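Home | Data | Notes | Licence | Contact

# Kerkell Laundry Notes

Written notes and pictures about baskets, sorting and loading in a small shared laundry room
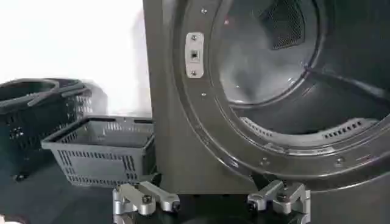 I began this collection because I wanted one place for the ordinary knowledge of a laundry room. In our building on Tirkau Street the washing is done by many households, and everybody has a different habit. One person sorts by colour, another by fabric, another does not sort at all. I wrote down how these habits work, what they need from the room, and which words people use for them. English is my third language, so please tell me if a word is wrong or sounds strange.

## What is inside

The collection has two parts.

- `notes/` holds 100 short written notes. Each note is one plain text file and is about one visit to a laundry room.
- `pictures/` holds the pictures which belong to the notes. Not every note has a picture.

There is also a file `words.txt`, where I keep the vocabulary. It is explained below.

## Where it comes from

The notes were made in 2 rooms. The first is the Kerkell room, in the basement, and most of the notes are from there. The second is the Ploreck room, which is smaller and has a window. I started in March and stopped when the notes began to repeat themselves.

## Fields in a note

Each note begins with the same 8 lines. After them comes free text.

1. `room`: kerkell or ploreck
2. `part_of_day`: morning, afternoon or evening
3. `task`: sorting, loading, unloading, folding, carrying or waiting
4. `load`: clothes, towels, bedding or mixed
5. `basket`: the kind of basket which was used, or none
6. `basket_place`: floor, table, or on top of another basket
7. `door`: open, closed or not seen
8. `picture`: yes or no

The `door` line is only about the machine which the note speaks of. If the machine could not be seen well I wrote "not seen", and I ask you not to change it to "closed". In an early version I mixed these up and it took me a long evening to correct.

## Words for baskets

This was the most difficult part. People say basket, hamper, tub, bin and crate, sometimes for the same thing. I decided to use "basket" for everything that is open at the top and can be carried. If it has handles which fold or swing, I add `handled`. If the sides have openings, I add `slotted` for long narrow ones and `perforated` for small ones. Colour goes at the end. So a full entry may be `basket, handled, slotted, gray`.

In the fields I write "gray" with an a, and in the free text I write "grey". I am sorry for this. The fields came from an older list and I did not want to break the files of people who already copied them.

## Words for machines

I do not write "washer" or "dryer" unless I am sure which one it is. A front-loading machine with the door open can be either, and from the side of the person who stands there with full arms the work is much the same. In such a case the note says `machine, front-loading`. The parts which I name are the door opening, the rim, the latch plate and the drum. For other parts I use free text.

## Some habits that come back often

- The basket is put on the floor to the left of the machine by right-handed people, and then the door hits it. Several notes mention this.
- Baskets are stacked when they are empty and then somebody cannot get them apart.
- Small socks stay in the drum. It is good to turn the drum once by hand and look at the upper part also.
- Bedding is loaded first and then the small things disappear inside the duvet cover. I have 20 notes about duvet covers and I could have written more.

## What is missing

There is nothing about detergent, prices or washing programs. I left out anything that could show who a person is, for example name labels in clothes or door numbers written on a basket. There are few notes from the early morning because I do not like to get up. Hand washing is also missing, although people in the Ploreck room do it in the sink.

## Use and licence

You may use the notes and pictures for study, for teaching or for your own project, also if you change them. Please mention "Kerkell Laundry Notes" and keep the file `words.txt` together with the notes, because without it the basket entries are hard to understand.

## Changes

- Version 2: `basket_place` added, `door` corrected, spelling changed to Canadian in the free text.
- Version 1: first notes, only from the Kerkell room.

If you find a mistake, write to the address on the Contact page and give the number of the note.

Kuusk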